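FOR IMMEDIATE RELEASE

New Book Asks What a Century of Counterinsurgency Manuals Has Bought

CANDBRIDGE - Armies love a manual. When a small war goes badly, somebody is told to write one, and when the next small war starts, somebody else is told to find it. In "The Shelf Behind the General," out in January from Rustis, military historian Štěpánka Vávra reads 100 years of official guidance on fighting guerrillas and comes away doubting that much of it was ever used by the people it was written for.

Vávra spent her research time in unit diaries, supply ledgers and training schedules, the dull paper that most campaign histories skip. Her question was a plain one. When a doctrine was published, did anything change at the level of the patrol? In most of the cases she looked at, she could find no sign of it. Companies kept walking the same roads at the same hours. Village elders were paid, dropped and paid again under new headings. In one garrison, 800 copies of a fresh handbook were signed for and put in a storeroom, and the diary does not mention them again.

"I kept reading that such-and-such an army had learned its lesson," Vávra said. "I wanted to see the lesson arrive somewhere. Usually I found a memo saying that it had been sent."

The book is no kinder to the critics. Vávra gives 2 full chapters to the reformers, the officers and outside advisers who promised that culture training, better maps or smaller bases would turn things around. Some of them were right on narrow points, she writes, and a few were brave. But their success stories tend to rest on a single district in a single good season, and she asks why the same handful of districts gets cited over and over. Readers who come looking for the forgotten genius who could have won it all will be let down.

She also takes a hard look at the lessons-learned office, a fixture of modern forces. Her complaint is that such offices count what they collect. One, which she calls Wullonine after the code word on its files, took in more than 3000 reports from the field. Vávra could trace very few of them to a changed order.

Noémie Cordier, who edited the book for Rustis, said the publisher pushed for a final chapter of recommendations and did not get one. "We asked twice," Cordier said. "What she gave us was four pages on why she distrusts final chapters. I still think a list would have sold more copies, but the four pages are good."

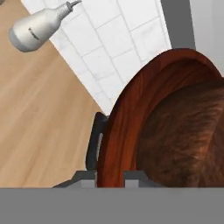 Computer rendering: open gripper at the rim of a wooden bowl.

"The Shelf Behind the General" includes maps, notes on sources and an appendix reprinting parts of the Kollár memorandum, a staff paper that argued against issuing a new manual and was later quoted in the manual's own preface, with the argument left out. Vávra prints the two texts side by side and lets them stand.

The book will be sold in hardcover and as an e-book. Review copies are available to working reviewers, military libraries and course instructors on request from the Rustis press desk. Vávra will take interview requests through the same desk but will not comment on current operations.

About the publisher: Rustis publishes military history and defense studies from its office in Candbridge.

###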